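4.2 Self-reported folding and the problem of the tidy household

The claim that folded storage lengthens the life of household cotton has been repeated often enough that it now passes without a reference. We are not convinced that it deserves to. The usual source is the Grallance diary survey, in which 310 households recorded how they washed, dried and stored their kitchen cloths and hand towels. Households that said they folded also said they replaced their cloths less often. From this the survey's authors moved quickly to a recommendation, and later writers moved faster still.

Our first objection is plain. A household that folds its cloths is likely to differ from one that stuffs them in a drawer in ways that have little to do with the drawer. It may wash at lower temperatures, buy heavier cloth to begin with, or keep a separate rag for the stove. The Grallance diary asked about washing temperature on a single page, with three boxes, and left cloth weight out entirely. We do not see how any adjustment made afterward could repair that.

The second objection concerns the word itself. "Folded" was never defined in the diary. Respondents who doubled a cloth over a rail and respondents who squared it into eighths ticked the same box. When we went back to the free-text comments, we found 67 in which the writer used "folded" and "hung" for the same cloth in the same week. The original coding put all of them in the folded group.
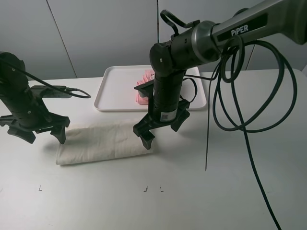
Figure 6. Folded white cloth on a white tabletop.

The Podstead follow-up tried to do better and in some respects did. It sorted storage into flat, folded and loose, and it gave respondents a short written guide to each. What it could not do was check whether anyone used the guide. Return rates were good in January and poor after that, and the households that dropped out were mostly those that had reported loose storage at the start. By the final round the comparison group had thinned so much that one large family could shift the result. The report mentions this in a footnote -- we would have put it in the title.

There is also the matter of wear along the crease. If folding protects cloth from snagging, it should also concentrate stress where the cloth bends, and a fair account has to weigh one against the other. The Zoltulcombe laundry records are sometimes cited as settling the question, on the grounds that 348 towels were inspected before disposal and few were noted as split at a fold. But the inspection sheet had no line for fold damage. Staff could write it under "other," and most left "other" blank. An empty box on a form that did not ask the question tells us very little.

Lagman's scoring scheme, which we adopt with some reluctance in Section 5, at least separates edge wear, center wear and crease wear. Its weakness is that the scorer can usually guess from the creases how the cloth was kept, so blinding is partial at best. Pressing the cloths before scoring would hide the creases and might well hide the damage too. We have not found a way around this and doubt that the scheme's supporters have either.

None of this shows that folding is useless. It may help a little, and for thin cloth in crowded drawers it may help more than that. The evidence offered so far cannot tell us, and advice to the public has run well ahead of it. In the analysis that follows we treat storage method as unknown wherever the household's own wording is mixed, accept the smaller sample that results, and report the washing variables first.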